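Give the inspectors the keys

I have been reading arms control agreements for most of my working life, and I still get a small thrill when a good one comes along. The Lapointe accord is a good one. It runs to 89 pages, most of them dull, and it is the dull pages that I want to praise.

Under the accord, the two governments will each open their missile stores to inspectors from the other side. They will swap lists, fix numbers to launchers and let strangers walk through the gates at Skukberg with two hours' notice. Two hours! When I started out, we were pleased to get a fortnight, and the paint was usually fresh when we arrived.

The critics say a country bent on cheating will cheat anyway. Perhaps so, but cheating costs money and nerve, and it needs a lot of people to keep quiet for a long time. Every visit puts the price up. Solange Charbonneau, who led the talks on the northern side, told me over a very long lunch that her own generals came round to the idea once they saw how much they would learn about the neighbours. I believe her. Soldiers like facts, and they have been short of them along this border for years.
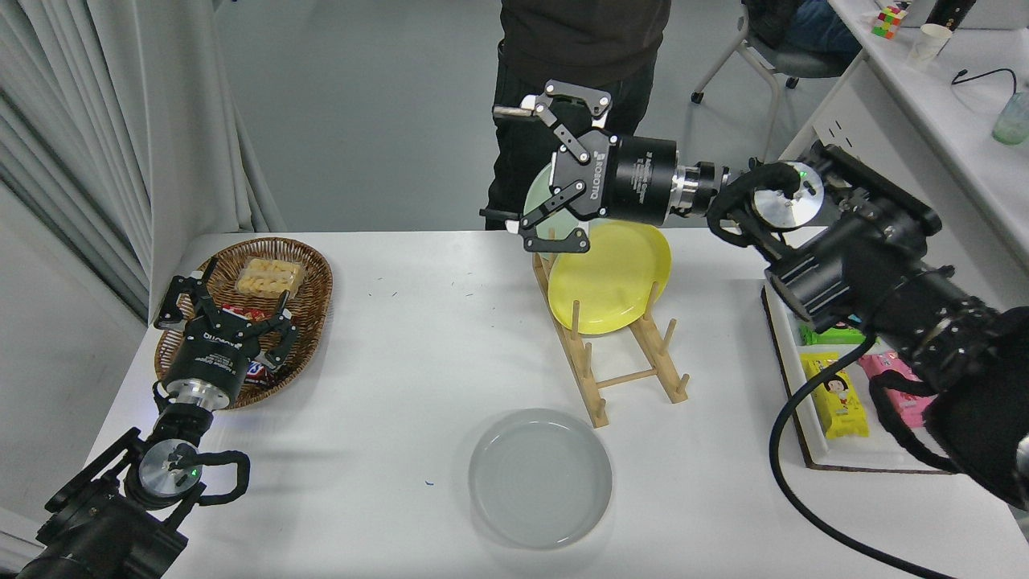
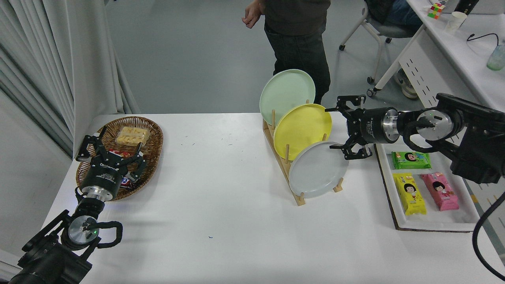 Wrapped bars and yellow snacks in the wicker basket, with the two black arms over the white table.

The declared totals are 3,560 short-range missiles on one side and 3,005 on the other. I have heard people wave the gap about as if it settled something. It doesn't trouble me much. Many of the larger pile are old Nular types that take most of a morning to fuel, and a crew doing that in the open can be seen by anyone with a decent satellite. The smaller pile is newer and quicker. What matters is that both figures can now be checked, shed by shed, by people with torches and clipboards and the legal right to ask for a door to be opened.

My one real worry is the Anik range, which lies outside the inspection zone until the second stage. Test firings there will still be announced by letter, and a letter can go missing or turn up late. Rūta Hunt has argued for a phone line between the two duty rooms, staffed through the night, and she is quite right. It would cost next to nothing. Put it in before the spring exercises, when everybody's radar is switched on and everybody is short of sleep.

Still, I am cheerful about this – more cheerful than I have been in ages. The parliaments vote in August. Members will be told that the deal is too soft, and also that it is too nosy, sometimes in the same speech. I hope they will sit down and read the annexes first, especially the one on access to underground stores, which is a lovely piece of drafting. Then I hope they will vote yes and let the first teams pack their boots.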